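How to Store Flour and Dry Mixes After Opening

A folded-over bag lets in damp air and pantry moths. Set aside 2 minutes when you open a new one.

1. Clear a table and wipe it down. Let it dry fully before you start.

2. Check the best-by date and copy it onto a strip of masking tape. Write the opening date next to it.

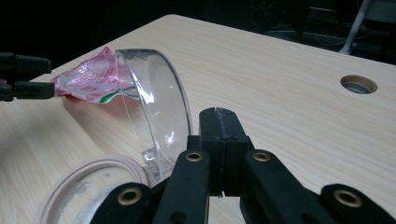 3. Cut straight across the top, just under the seal. Leave any cooking directions in one piece if you plan to keep them.

4. Pick a container with some room to spare. I use the Kombo jars from Hindeck, but any tub with a tight lid will do. A 500 g bag of plain flour fits easily in a one-liter jar. 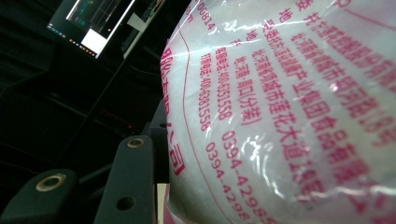
Printed plastic bag with a pale filling.

5. Pour slowly and tap the jar on the table every so often to settle the contents. Stop an inch below the rim.

6. If you would rather keep the original bag, press the air out from the bottom up, fold the top over twice and clip it.
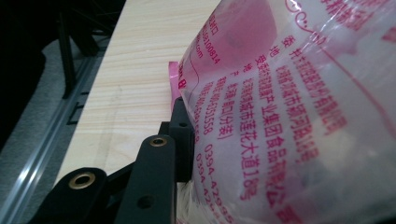
Whole-grain flours go stale faster than white. Keep those in the freezer and take out 200 g or so at a time. Put the tape on the jar, not the lid, as lids get swapped.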